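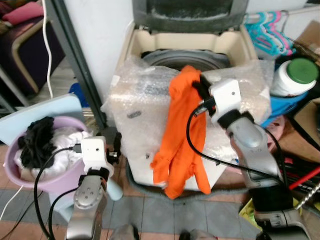 3.2 Where the wash waits

I went into this part of the study thinking the washing machine would be the whole story. It wasn't even half of it! What kept pulling me in was the stuff parked near the machine, the basins and chairs and odd bits of board, and how people used all of it to keep a load of clothes moving through a small room.

We visited 25 homes in Lurside and 11 in Stultness, all with top-loaders, and I asked everyone the same thing to start with: where do the clothes sit right before they go in? Hardly anyone said a hamper. Mostly they said a basin, on the floor, close enough to reach without taking a step. In Figure 4 it's a lavender-pink one with a black cloth bunched to one side and a white cloth taking up the rest of the bowl. I got very fond of these basins (my notes are full of them), and I think Chatzigeorgiou's term "holding spot" fits them nicely, although that work was all on kitchens.

Then there's the rim. People hang a piece over the edge of the tub while they deal with something else, a pocket or a stain or the phone, and it stays there until they get back to it. The orange piece in Figure 4 hangs over the front of the washer like that. I logged a rim pause in most of the Lurside visits and in 8 of the Stultness ones, and I probably missed a few early on, before I knew to look.

One more thing I didn't plan for was wrapping. Some owners leave bubble wrap on the front and sides of the machine for years. One woman in Stultness told me hers was staying on until the washer died, and she meant it. For our coding scheme, which we adapted from the Plalden diary sheets, I ended up adding a line for coverings of any kind.

Figure 4. Top-loading washer with the lid up, bubble wrap on the front and sides, and a basin of laundry nearby.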